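A week of weaving in Plindon

2019-08-17

I got back from Plindon with one finished runner, a half-finished towel and a sore lower back. The course was at the old Florkano mill, which was built in 1876 and spun linen thread until the owners moved out. The ground floor is now split into studios. The weavers have the long room on the river side, and the light there is good until late afternoon.

We each had our own floor loom for the week. Mine was a four-shaft Wemar, older than I am and heavier than it looked. The treadles were stiff on the first morning – by the second day I had stopped noticing.

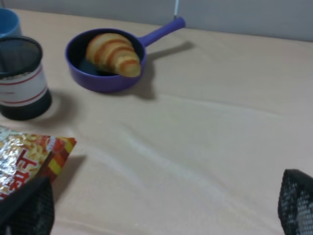
Warping took most of the first two days. My towel warp was 403 ends of unbleached cotton, and I threaded two of them through the wrong heddles and had to go back. The runner was simpler, plain weave in Çınar wool, a dark green with a bit of gray in it. I bought 27 ounces of it from the shelf by the door, so there is plenty left for a scarf.

The towel is a basic twill. My edges still pull in after a few inches, and the teacher told me to leave more slack in the weft – I do it for a while and then forget. They run the same course again next August, and I have put my name on the list.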